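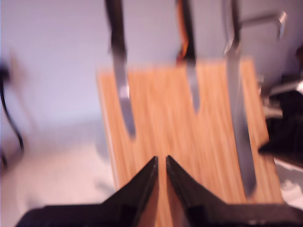 Chiamaka Akpan

I get asked to tell people who we are more often than you'd think, and I always start in the wrong place, so bear with me. Trulleo is a small software company. We write the layer that sits between what a robot's camera sees and what its fingers do next, and we've been at it long enough now to have strong feelings about kitchens.

Kitchens are where most of our testing happens. A knife block is a lovely, miserable problem: dark handles close together, shiny blades, pale wood against a pale wall, and a wrist camera that smears everything the moment the arm moves quickly. Our perception code, which we call Plundex, has to say where the handles are and also how sure it is, and when it isn't sure the planner slows the arm down and looks again. Réka Erdős wrote the first version of that handoff, and she still reads every change to it (thank goodness!).

The planner itself is Oduor Kimaro's corner of the house. It keeps 20 candidate paths alive at a time and throws them out as new views come in, and he can talk about it over lunch for as long as you'll let him. Hanne Peltonen looks after Ernari, our replay tool, and I think it's the thing our customers love best. You can scrub back through a run, blurry views and all, and see what the software believed at each step. We built it for ourselves, really, and then people kept asking to borrow it.

We run our 738 regression tests every night, and yes, the blurry views stay in the set — a robot in somebody's home is going to get plenty of those.

If you work on manipulation and would like to try Ernari with your own logs, please write to us. Shabani Lyimo answers the mail, and our next round of trial accounts opens in April.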